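4.3 Repeating the Clulel pick trials

Follow this section to rerun the grasp ranking test from the Lucero study. Read section 4.1 first if the arm has been moved or the gripper changed.

1. Clamp the bin to the work board. Push on each wall by hand. If the bin shifts, tighten the clamps and repeat the camera calibration.

2. Put 3 green blocks and 3 reddish-brown blocks in the bin. Tip them in from a box. Do not arrange them.

3. Start the planner and load the ranking file "ullport_b". The older Suseo file still loads but gives scores on a different scale.

4. Set the arm speed to 16 percent for the first pick. Raise it to 55 percent once the first block has been lifted and put back.

CAUTION: Stay outside the marked area whenever the arm is enabled, including between picks.

5. Press Run. The planner scores every grasp it can find and tries the highest one. The arm stops above the bin before it goes down. Check the planned path on the screen, then press Confirm.

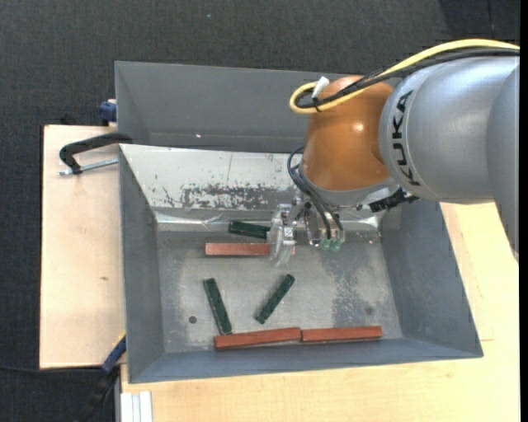 6. Mark each attempt as held, slipped or missed. A block that is lifted and then dropped counts as slipped.

7. Tip the blocks in again after every attempt, even a miss. Leaving them in place lets the planner repeat a bad choice and lowers the result.

Note: A full run is 61 attempts. If you stop early, save the log under a new name and leave it out of the averages.

Send log files with unexplained stops to Celeste Sepúlveda, along with the calibration file in use at the time.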